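Finding why a simulated pick stops short of the object

This procedure covers one fault: the arm plans a clean approach in simulation, moves down towards the object and halts before the fingers close. The log reports a collision, although the viewer shows no contact. It was written for the Bollmont scenes but applies to any cluttered surface with a single arm fixed beside it.

Before you start

Save the failed episode with its random seed. Do not re-run with a new seed, as the object poses will change and the fault may not come back. You need the contact log, the planner log and write access to the scene file.

Step 1. Find the first contact

Open the contact log and go to the earliest entry with non-zero force. Later entries are usually knock-on effects. Note both body names. If one is a finger and the other is an object you were not trying to pick, go to Step 2. If both belong to the arm, this is a self-collision fault and is outside this page.

Step 2. Compare the drawn shape with the collision shape

Load the scene in two views and look at the clearance between the gripper and whatever stands near the target. Mugs and figurines on bases are the usual offenders -- their collision hulls are often simplified to one convex block.
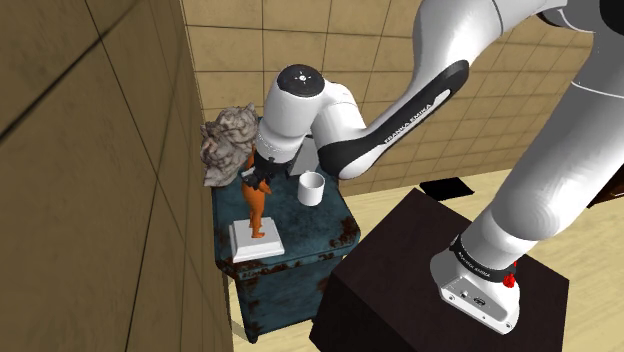
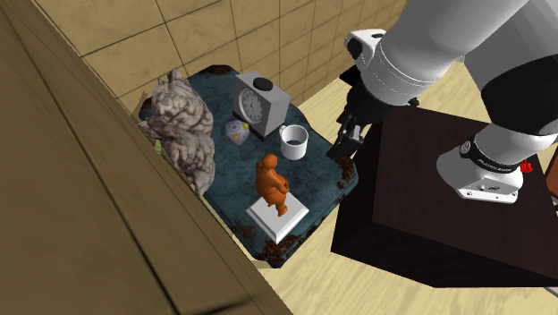 Now switch the viewer to collision geometry. A convex hull drawn over a mug closes the opening and fills the space inside the handle. A hull over a figurine and its base widens the upper part, so the fingers meet an invisible slope well above the base.

Step 3. Rebuild the hull

Split the mesh by convex decomposition. Set the limit to 11 parts for each object; Gudrun Wunderlich tried higher limits on the Brabec set and saw slower steps with no fewer false stops. Check that the base and the figure have become separate parts.

Step 4. Set the contact margin

Lower the margin to 3 mm. Our scene file had been left at 15 mm, and that alone was enough to stop the arm between closely spaced objects. Change the planner margin to match -- the two values are stored separately.

Step 5. Replay

Replay the saved seed first. If it completes, run 500 episodes with fresh seeds and sort the stops by body name. Any object that keeps coming up should go back to Step 3.

Do not clear the fault by turning off collision checking on the fingers. The episode will finish, but the same path on a real arm may drive the gripper into the object.

Last revised 27 October 2021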